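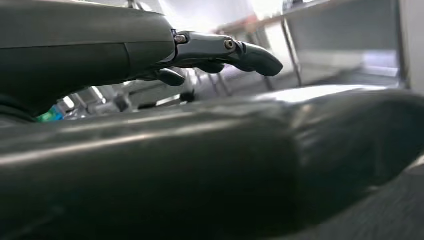
New house rules for working with robot hands

From March, everybody who works in the hand area at Pavstead follows the same short set of rules. Until now each team had its own habits, and this made it difficult when people moved between the benches. Liis Rebane collected the old notes and wrote one text from them. It fits on 2 pages and you find it in the blue folder next to the door.

The most important change is about screws. Before the first run of the day, the operator checks every visible screw on the hand and on the wrist, and signs the sheet. A screw that turns by finger is not tightened on the spot – the hand is taken out of use and Deividas Rimkutė is informed.

The second change concerns distance. When fingertips are waiting close over an object, the arm must stay in slow mode, also if the object is soft. The permitted speed in this mode is 8 per cent of the full speed. Your own hands stay outside the marked line until the arm has been paused and the lamp shows it.

Chairs, tables and bags must stand outside the reach of the arm. We measured the longest reach with the present tool and it is almost 90 centimetres, so please use the tape on the floor and do not trust your eye.

Recordings from the wrist camera are kept together with the check sheet of the same day. Chenxi Yuan will show how to name the files, in the small meeting room at two o'clock after the monthly safety talk.

Remarks on the text can be given to Liis until the end of the month. The visitors' rules stay as they were.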